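Guides > Host Households > Before Arrival

Preparing a Room for a Displaced Family

Households registered with the Dodano Hosting Program are asked to prepare their accommodation before a placement is confirmed. The steps below apply to spare rooms and self-contained units in the Staler and Mikora districts. Hosts in Falcão should also consult the district supplement, as local rules on shared kitchens differ.

Step 1. Confirm the space

Measure the room and enter the figure on the registration form. A room for one adult and one child must measure at least 102 square feet. The door must close fully, and at least one window must open. Rooms reached only through another occupied bedroom cannot be accepted.

Step 2. Prepare the bedding

Provide one complete set of bedding for each guest and one spare set for the room. Wash all items before use, including new ones. Plain cotton is preferred.

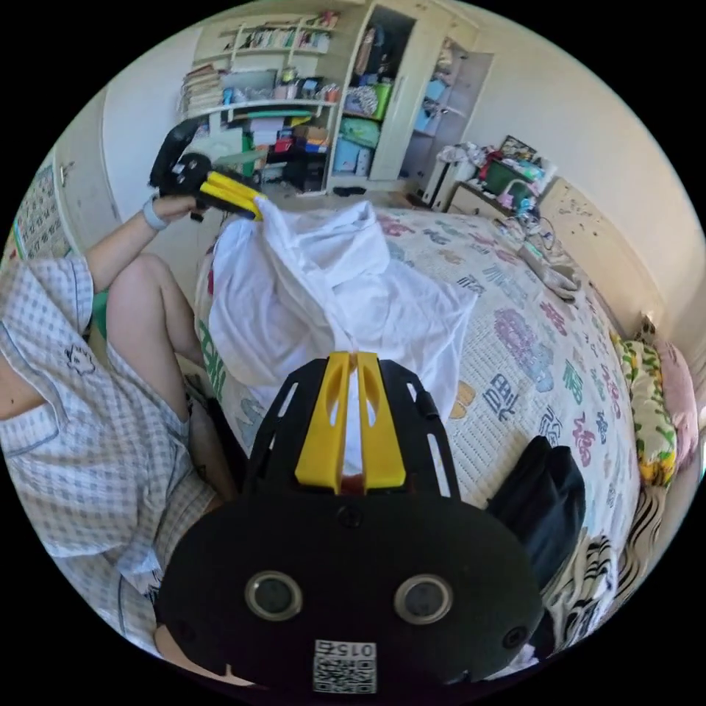
Handling white cloth on the bed.

Step 3. Clear storage and surfaces

Families often arrive with documents, medication and very little else, and they need somewhere secure to keep them. Empty at least one drawer per person and provide one lockable box. Remove family papers, valuables and alcohol from the room. Leave a table or desk free for completing forms.

Step 4. Set out written information

Place a single sheet in the room giving the address, the wireless password, the host's telephone number and the number of the district office. Use short sentences and large type. Translated templates are available in 20 languages from the Dodano office and should be used in preference to automatic translation.

Step 5. Request the room check

Submit the request once Steps 1 to 4 are complete. During the last intake period the program received 2,817 applications and approved 1,137 rooms on the first visit. The most common causes of delay were missing smoke alarms and incomplete forms. A second visit can be requested without charge. 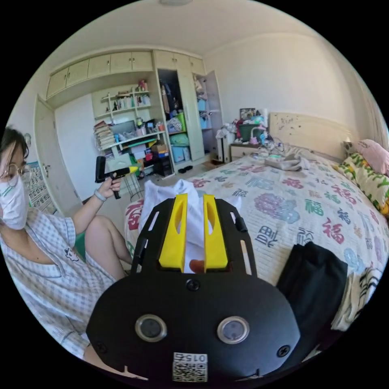
Health precautions should be agreed with guests at the outset. Some arrivals will have spent weeks in crowded transit centers, and hosts with medical conditions are entitled to ask for reasonable measures during the first days. A face mask, such as the white one worn by the woman beside the bed, may be used by hosts or guests when sharing a room. Guests may not be required to disclose test results or medical history. Questions about vaccination should be directed to the district nurse.

Step 6. Await confirmation

Confirmation is sent by telephone and in writing. Hosts should not contact a family directly before it is received. If circumstances in the household change, inform the district office immediately so that the placement can be reassigned.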